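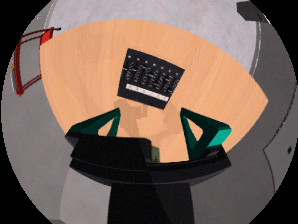 Page last changed in September

THE VOICE OF ONGART

Kazue Hirose had been the voice of the Ongart ferry for 11 years before anyone wrote to complain that she sounded disappointed.

The letter was forwarded to her at home, with a yellow note from the company that said "Thoughts?" She read it standing up at the kitchen counter. The writer crossed twice a day and had no quarrel with the wording of the announcements. It was the tone. When the voice told him to collect all his belongings, he felt it did not expect him to manage it.

Kazue thought this was fair. She had recorded the whole set in one afternoon, shortly after her sister borrowed the car and drove it into a pond.

The company offered her 622 dollars to do it over. She asked what the 22 was for, and the woman on the phone said parking.

So she went back to the studio, which had moved since her last visit and now sat above a shop that sold Flurnetti bathtubs. The engineer was a young man named Podby, or possibly that was the name of the studio; he answered to it either way. He put her behind the glass with a bottle of water and asked her to say "Welcome aboard" as though she meant it.

She said it.

"Great," said Podby. "Now maybe with less sarcasm."

"There wasn't any."

He played it back. There was quite a lot.

They worked at it until lunch. She tried smiling, which she had heard you could detect in a voice, and you could, though it came across as someone smiling at a funeral. She tried picturing a beloved friend stepping onto the boat. The only friend she could picture was Lorna, who got seasick and blamed other people for it. Podby suggested a child. Kazue pictured a child, and "Please hold the handrail" came out with so much menace that he took off his headphones.

"What do you do the rest of the time?" he asked. "When you're not doing this?"

"Audiobooks. Tax seminars. I was the Brorkex lady for a while."

"You were the Brorkex lady?"

She leaned in to the microphone. "Your call has moved," she said, "to a different line."

Podby put a hand to his chest. He had once spent an entire evening on hold with Brorkex over a freezer, he told her, and by the end of it he had felt closer to that voice than to the man he was living with. They had broken up that winter. He'd kept the freezer.

After lunch they got "Welcome aboard" in two takes, and the rest went quickly. She did the life jackets, the snack bar and the one about dogs. She did the fog announcement, which she had always been proud of. At four o'clock Podby shook her hand and said it was the warmest thing he had ever recorded, and she drove home feeling like a person who had paid for parking out of her own pocket, because she had.

The new voice went into service the same month. Within a week the company had received more mail than it had in the previous two years. People did not care for it. A retired dentist wrote that he no longer knew where he stood. A woman who had crossed every day through her divorce wrote that the old voice had been the only one in her life that didn't pretend things were fine, and who had approved this cheerful person, and was she even local? Somebody started a petition. There were 4,000 residents on the island, counting the ones who only came for the plums, and 2,000 of them signed it.

The man who had written the first letter wrote again. He wished to be clear that he had only been making an observation.

The company forwarded everything to Kazue in a box — with another yellow note. She read the letters in bed, over several nights, with a feeling she couldn't place and didn't look at closely. Then she called the woman on the phone and said she would be willing to be disappointed again, for the same rate plus parking.

"We still have the old recordings," the woman said. "We'd just switch them back on."

"Oh," said Kazue.

She took the ferry that Saturday's worth of errands required, though most of them could have waited. It was a gray crossing and the snack bar was out of everything but soup. As they came in to the dock the speakers crackled, and there she was, 11 years younger and thinking about a pond.

"Please collect all your belongings," she told herself.

All over the cabin people patted their pockets, looking pleased. Kazue got as far as the parking lot before she remembered her umbrella.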